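Kitchen > How-tos > Packing a Snack Box for the Mail

My sister moved away in October and I've been mailing her snack boxes ever since. I've gotten pretty good at it, so let me save you some crumbs!

Start with the box. Pick a small, sturdy one and tape the bottom seam twice (I always go over the ends too). Then sort your snacks into soft and crunchy. Mochi and other soft stuff can go down first, still in their wrappers.

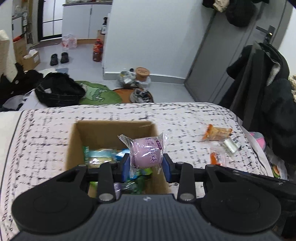

Mochi over the box, still wrapped

Next, put your kitchen scale to work. I aim for 400 grams of snacks, and I weigh them before I pack – pulling things back out of a full box is no fun at all. Crackers and wafers stand on their edges along the sides, with crumpled paper in any gaps. Give the box a gentle shake. If it rattles, add more paper.

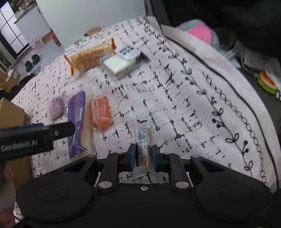 A clear-wrapped snack on the tablecloth side

Skip chocolate in hot weather, please. I once sent 22 truffles in a heat wave and my sister got one very large truffle. Write the address on a card inside the box as well, then tape the top the same way as the bottom and you're ready for the post office.

Contact Melur Hutapea | © Winis Kitchen | Back to top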